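About Trurance

Trurance is a small company in Troltville. We collect examples for robots that learn by watching. Our customers build the learning system, and we prepare the demonstrations from which it learns. The company was founded by Asanka Matubbar and Parisa Shahbazi, who met at Brunet and shared one desk in the first year.

All our work is done in simulation. An operator guides the arm by hand controller, and the software saves every movement together with the camera views. One task is usually recorded 300 times, each time with the objects placed in a new way.
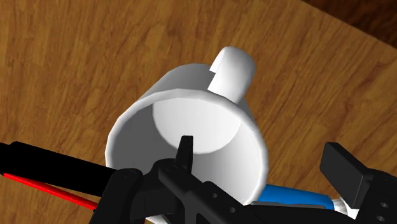
We pay much attention to the operators. There are 12 of them, and each one trains for 6 weeks before her or his recordings go to a customer. We ask them to move calmly and not to correct the arm too often, for the system learns also the hesitation. Parisa checks the recordings and sends back those which are not clean. Failed attempts we keep in a separate set, with a short note of what went wrong, as some customers ask for them.

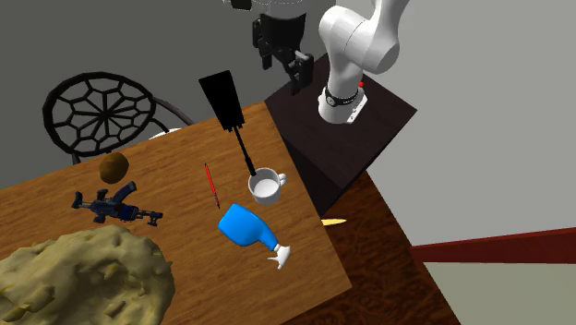 Our largest set until now is called Cenness. It contains simple tabletop tasks with everyday things, and the instructions are written in plain English by the operators themselves. The last version is from May 18, 2024. If you want to receive a sample, or to apply as operator, please write to Asanka. He answers all letters, sometimes with a delay of several days.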